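Flat Work

How a veneer shop in a former dairy decides what becomes of a log

By Dorothy Whitlock
23 March 2025

The slicer at Hanetti runs at a rate that Eero Harju sets by ear. There is a dial with numbers on it, and the operators write the dial setting on the job sheet, but Harju listens to the knife and adjusts from there. A dull edge produces a lower note with a slight rattle in it. When he hears that, the flitch comes off and the knife goes to the grinder.

Hanetti slices decorative veneer, mostly walnut, oak and ash, and sells it in matched bundles to furniture makers and to the shops that fit out offices and boats. The building was a dairy. The floor drains are still in use, which suits the work, as logs are soaked in heated vats before slicing and a great deal of water ends up on the concrete.

Soaking softens the fibers enough that the knife can part them without tearing. Walnut goes in at a moderate temperature for several days. Oak takes longer and stains anything made of iron that touches it, so the vat fittings are stainless steel and the lifting straps are fabric. If a log comes out too early, the sheets show fine cracks on the side that faced the knife. Veneer people call this the loose side. The opposite face is the tight side, and a finisher who gets the two mixed up across a matched panel will see the stain take unevenly at every joint.

The choice that matters most is made before the vat. A log arrives, is debarked and scanned for metal, and is then sawn lengthwise into sections called flitches. How the flitch is presented to the knife determines the figure of the sheet. Slice parallel to a line through the center of the log and the result is crown cut, with the tall arches most people picture when they think of wood. Slice a quarter section at right angles to the growth rings and the result is straight grain. Rift cutting, used mainly on oak, takes the sheets at an angle to the rays so that the bright flecks are kept to a minimum.

"The log tells you two things before you open it," said Siiri Koivisto, who buys for the mill. "The ends tell you if the heart is centered. The bark tells you if it grew with a twist. After that you are paying for something you can't see."

Koivisto rejects more logs than she accepts. Her notebook for last August lists 373 logs inspected at four yards, with the accepted ones underlined in pencil. Walnut from the edge of a field is usually passed over. Such trees carry low branches, and they tend to have had fences, swings or signs nailed to them. A nail leaves a blue-black mark that can run well above and below the metal itself, and one missed staple will put a nick in a knife that takes most of a shift to grind out.

Once sliced, the sheets are kept in the order they came off the log. This rule has no exceptions at Hanetti. Consecutive sheets are near copies of each other, and the whole business of matching depends on it. In a book match, every second sheet is turned over so that the joint becomes a mirror line. In a slip match, the sheets are laid side by side without turning, and the figure repeats across the panel. Book matching gives the stronger pattern. It also places loose and tight faces next to each other, and under a low window the alternate leaves can look lighter and darker. Slip matching avoids this, and on straight-grained stock the repeat is hard to detect.

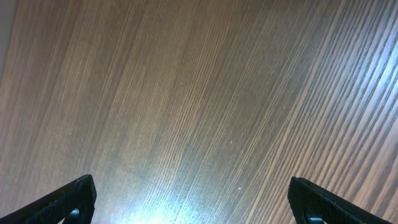 Why does straight grain drift out of line on some panels?

The drift comes from the tree, which tapers and seldom grows perfectly upright, so a flat knife crosses the growth rings at a changing angle along the length of the sheet. Shops correct for it by trimming each leaf to a line struck along the grain, and they accept the narrower sheet that results.

Trimming is done on a guillotine at the far end of the building, past the dryer. The dryer is a Sarkell, a long belt machine bought used and rebuilt twice. Sheets travel through it between two wire mesh belts that hold them flat while the moisture drops. Aatos Lehtinen has run it for most of his working life. He takes readings from the first, middle and last sheets of each bundle, and if the spread is too wide he sends the bundle through again at a lower setting – a second pass costs less than a complaint.

Overdried veneer is brittle and will split in handling. Underdried veneer looks fine at the mill and then shrinks after it has been glued down, opening the joints. Most of the disputes Lehtinen remembers concerned the second fault, and in several of them the sheets had left the mill at the right moisture and been stored by the customer against an outside wall.

Each bundle is measured, tied and given a number. Bundle 2,269 was on the bench on the day of my visit, a quarter-cut walnut promised to Oksanen, a cabinet shop that has bought from the mill for years. Bundle 375, which is older than several of the staff, is kept on a rack in the office. It is a crown-cut ash with a flaw through the middle of every leaf, and it is used for training new graders.

Jannik Kuhlmann presses panels at Dedier, a small firm that takes veneer from Hanetti and lays it on board. His concern is balance. A panel veneered on one face only will pull toward that face as the glue cures, so the back receives a sheet of similar thickness, with its grain in the same direction. The back sheet can be a plainer grade. It can't be skipped, and it can't be replaced with paint.

He uses a urea glue for most flat work and spreads it on the board, never on the veneer. Too much glue bleeds through open-pored species and leaves spots that refuse stain. Too little leaves blisters, which he finds by drawing his fingertips across the finished panel and listening for a dry, papery sound. Small blisters can be slit along the grain, fed with glue and pressed again. Larger ones mean the panel is scrapped.

Sanding is the last stage at which a good panel can be lost. The face sheet is thinner than most customers assume, and sanding through it at an edge can't be repaired in any way that Kuhlmann is willing to sell. His wide-belt machine is set with a scrap panel from the same pressing. The first good panel goes through only after the scrap has been checked at all four corners.

Back at the mill, the offcuts from the guillotine go into a hopper that feeds the boiler, and the boiler heats the vats. Harju had changed the knife by late afternoon. The next flitch was an oak with a slight sweep at the butt end, and he spent several minutes with a wedge and a level before he let the clamps close on it.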